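Care of Bowl Chairs: A Talk with the Upholstery Lead at Prakside

January 28, 2020

Prakside repairs and re-covers seating for rental firms and small hotels. Most of what comes through its workshop is ordinary dining and lounge furniture, but the share of round bowl chairs has grown. The upholstery lead, who has handled them from the start, agreed to go through how they wear, how they should be cleaned, and why the pillow that goes with them matters.

Construction

The lead divides a bowl chair into a base, a bowl and a cushion, and treats each as a separate job. "People bring in the whole chair and say it sags. In most cases the bowl is fine. The fill in the cushion has moved down." On a plush chair with a fixed cover the fill is held in channels that run from the rim to the seat. The channels are what produce the vertical pleats on the inner back.

"The pleats are structural. If you steam them flat you have removed the only thing that tells the fill where to stay," the lead said. A customer once asked for a smooth back on the same chair. The shop made one, and it returned to the workshop in January of the following year with the fill packed in the lowest part of the bowl.

The workshop keeps a simple intake sheet for this type. It records rim height at the back, rim height at the front, and depth at the center with a 60 kg weight placed on the seat. The depth is measured again after an hour. A difference of 3 cm or more between the two readings means new fill.

Where the wear starts

The front lower edge is the first place checked. Anyone getting out of a bowl chair has to slide forward over it, and the backs of the legs press the pile down in the same direction each time. On a brown cover this shows as a darker patch. The lead does not accept "stain" on the intake sheet until the area has been brushed.

"Brush against the pile, then with it. If the color evens out, it was crushed pile. If it stays dark, it is body oil, and then you clean." Real loss of pile is the third case, and it can't be reversed. The shop will replace a front panel alone if the fabric is still available, though the new panel will look lighter than the rest until it has had some use.

Prakside does its own rub testing on sample swatches. A sample gets 100 strokes by hand with a dry cotton pad before anything else is done to it. Swatches that pass go to a machine for 1000 cycles. The lead regards the hand test as the more useful of the two for plush, as it shows early which fabrics shed at the fold.

Cleaning

For regular care the lead recommends a vacuum with a soft brush head, worked from the rim downward along each pleat. Dirt collects at the bottom of the bowl, where the pleats meet the seat, and a flat nozzle will not reach it. Once the loose dirt is out, a damp cloth with a small amount of mild soap is enough for most marks.

"Too much water is the usual mistake. The cover is thin and the fill behind it is thick. The surface dries overnight and the inside takes several days." The workshop stands damp chairs on a hard floor, away from the wall, with a fan aimed into the bowl. Tile is preferred to carpet for this, and a heater is not used.

The shop used a foam cleaner from Kollitz for two years and stopped when the pile began to feel stiff after repeated use. It now mixes its own solution. The lead would not give the proportions but described it as "mostly water."

The pillow

A loose pillow is often treated as decoration. The lead counts it as part of the seat. A deep bowl leaves a gap behind the lower back, and a person who fills that gap with a pillow sits higher and puts less load on the center. Odukoya, a rental firm that sends its chairs in for yearly checks, now issues a pillow with every one.

The preferred type is rectangular, in a soft washable cover, filled loosely enough to bend along the curve. A stiff pillow bridges the bowl and slides out. A soft one can be set at an angle, with a corner over the front rim if the sitter wants something under one arm. Light gray is the color most often ordered to go with brown – it shows dirt sooner, and the lead considers that useful in a rental.
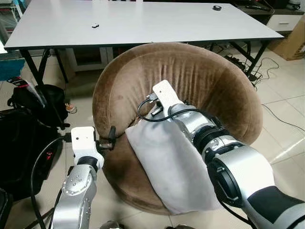
Storage and transport

Chairs should be stored upright, one to a space, with the pillow taken out. A pillow left in the bowl for a season leaves a dent in the fill, and the dent stays after the pillow is gone. Stacking is possible only with the cushion removed from the frame, and on fixed-cover chairs it should not be tried.

For transport the shop uses breathable covers made by Nurner. Plastic film is accepted for a single day. "After that you get moisture, and the pile sets in whatever direction the film pushed it," the lead said. Chairs should be lifted from under the bowl. Lifting by the rim pulls on the seam that closes the channels, and that seam is the most expensive one on the chair to redo.

Repair requests are taken at the workshop counter. The lead asks that pillows be brought in with the chair.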